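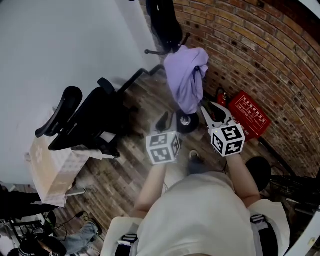 Left hand gripper keeps losing tracking, right one fine

Posted by Pui-shan Cheng, October 2024

Quick one, hopefully. Pair of hand-held Goltden grippers, marker cube on each, camera in the palm, plus the overhead view off the harness. Been collecting with them since April, no real dramas. Last week the left one started dropping out. Pose goes fine, fine, fine, then jumps sideways and comes back. Out of 448 clips the checker binned 19, all of them left hand.

Tried so far:
swapped the cable
restarted everything, twice
wiped the cube
new calibration on the overhead camera, no change

Also the finger width reading is off on the same side. Jaws shut, software says they're open 4 mm. Might be the same fault, might not. Don't want to pull the whole thing apart if its just a setting. We're doing clothes at the moment, hoodies and the like, so lots of reaching down and lifting. Worked OK on boxes, or at least I never noticed.

Anyone had this? Happy to try things tonight.

Kam-wah Tai

Two faults I reckon. Do the width first, easy.

Width comes from the little markers on the fingers, seen by the palm camera. Nothing to do with the cube. So recalibrating overhead won't touch it. Close the jaws all the way, hold them shut, run the zero routine for that side only. Then open all the way and run the other end. If it still reads open when shut, look at the marker itself. They're stickers on ours. Corner lifts a bit, detection shifts, width shifts. Peel it off and put a new one on, don't glue the old one down, you'll never get it flat. Same size print! Check with a ruler, printers love to scale to fit page.

Also clothes. A sleeve hanging over one finger marker and you've got no width at all for that stretch, the software just guesses from the last good one. 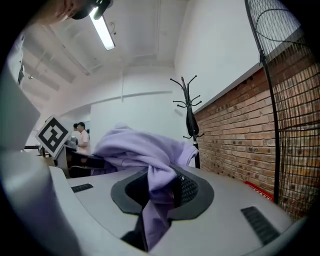 Bulky stuff bunches up in the middle, right where you're looking from. You can't avoid it completely with a hoodie. What helped us was grabbing by the hem or a cuff instead of a big handful, and going back over any clip where a marker is hidden for more than a moment. We set the checker to flag 11 frames in a row with no marker. Fewer than that, let it go, the gap fill copes.

Now the cube. Grab it with your fingers and try to twist it, firmly. If it moves at all that's your jump. Ours had a screw underneath that backed out over a few weeks. Take the cube off, clean the threads, dab of the low strength threadlocker, back on, snug not gorilla tight, the base is plastic and it cracks. Leave it overnight. Then you HAVE to redo the cube to gripper offset for that hand, because it won't go back in exactly the same spot. Skip that and everything looks fine but the path is out by a smidge all session.

If it's solid, check your lights. Glossy print plus a ceiling tube gives you a white stripe across one face when you tilt your wrist, and the tracker loses the corners. Matt paper fixes it.

Kuo_bench

had the same on mine, was the usb hub. powered one sorted it. dunno about the width thing tho

Pui-shan Cheng

Thanks both. Cube wobbles! Only a tiny bit, you have to really twist it, but it does. Screw's out now and waiting on threadlocker, the hardware place was shut.

Hub is already powered so not that, cheers anyway.

Did the width zero while I was at it. Shut reads shut now. One finger marker had a corner up, so new sticker as well. Measured it this time, first print came out small like you said.

Question though, with the offset, do I need to redo both hands or just left? Right hand hasn't been touched.

Kam-wah Tai

Just left. I'd still do a quick check on the right, put both grippers tip to tip and see if the software agrees they're touching. Takes a minute. If it's out, do the right one too.

And mark the screw head with paint pen, one line across onto the base. Then you can see at a glance if it's turned. We've got it on the start of day sheet for the Vanen rigs, right after lens wipe.

Pui-shan Cheng

Paint pen is a good one, will do. Leaving the old clips binned, not worth saving. Will post back if it jumps again after the offset.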